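Clerthorpe Sound Archive: progress report to the Solheim Fund, second period

You asked for a page on where the money has gone. Most of it has gone into tape, which will surprise anyone who thought tape was finished.

The grant covers the transfer and release of the Bruvton dance recordings, 66 reels made in the back room of a record shop by people who labeled nothing and then moved away. At the end of September we had transferred 18. By the end of this period the figure is 60. The six that remain have sticky-shed and need baking, and the oven we budgeted for is on its second thermostat. I have stopped promising dates for the oven.

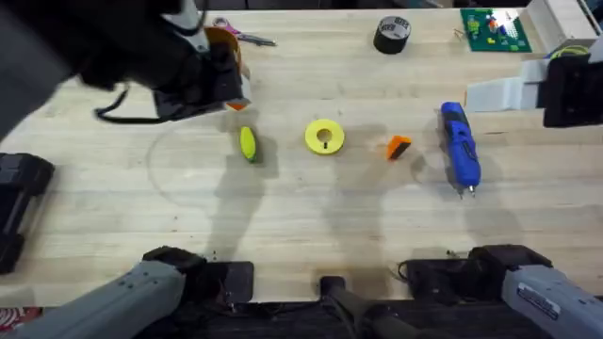 Sound quality is better than we told you to expect. The drum machine tracks are clean and the bass is enormous. The vocals were recorded very close to the microphone by singers who had plainly been told to stand back. Gyu-bin Nam has done all the restoration and has been firm about leaving the hiss alone, after one early attempt at removing it made a perfectly good singer sound like she was phoning from a swimming pool. We have kept that version for training purposes and for parties.

Rights are slower. We have signed agreements for 4 of the planned EPs. The fifth is held up by two former members of Zandinel, who agree on the split, the credits and the artwork, and disagree about which of them played the keyboard line on side B. Tarek Ait Brahim has met each of them twice. Both hummed it to him, and both got it slightly wrong.

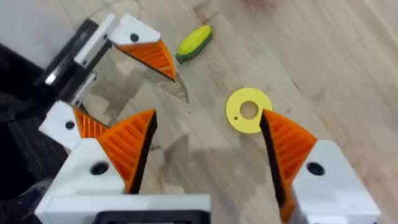 The first EP went out in October and the pressing sold through by Christmas. A repress is on order, paid for out of sales, so please don't look for it in the attached budget. Two radio shows played the lead track at the wrong speed. Requests went up afterward, and Gyu-bin has asked me to record here that she is not willing to master a slow version.

Underspent: travel, design. Overspent: tape stock, postage, thermostats. We would like to move the unused design money into postage and need your written approval to do it.

Next period: the last six reels, EPs two and three, and liner notes for all of them. The notes are my job and they are late.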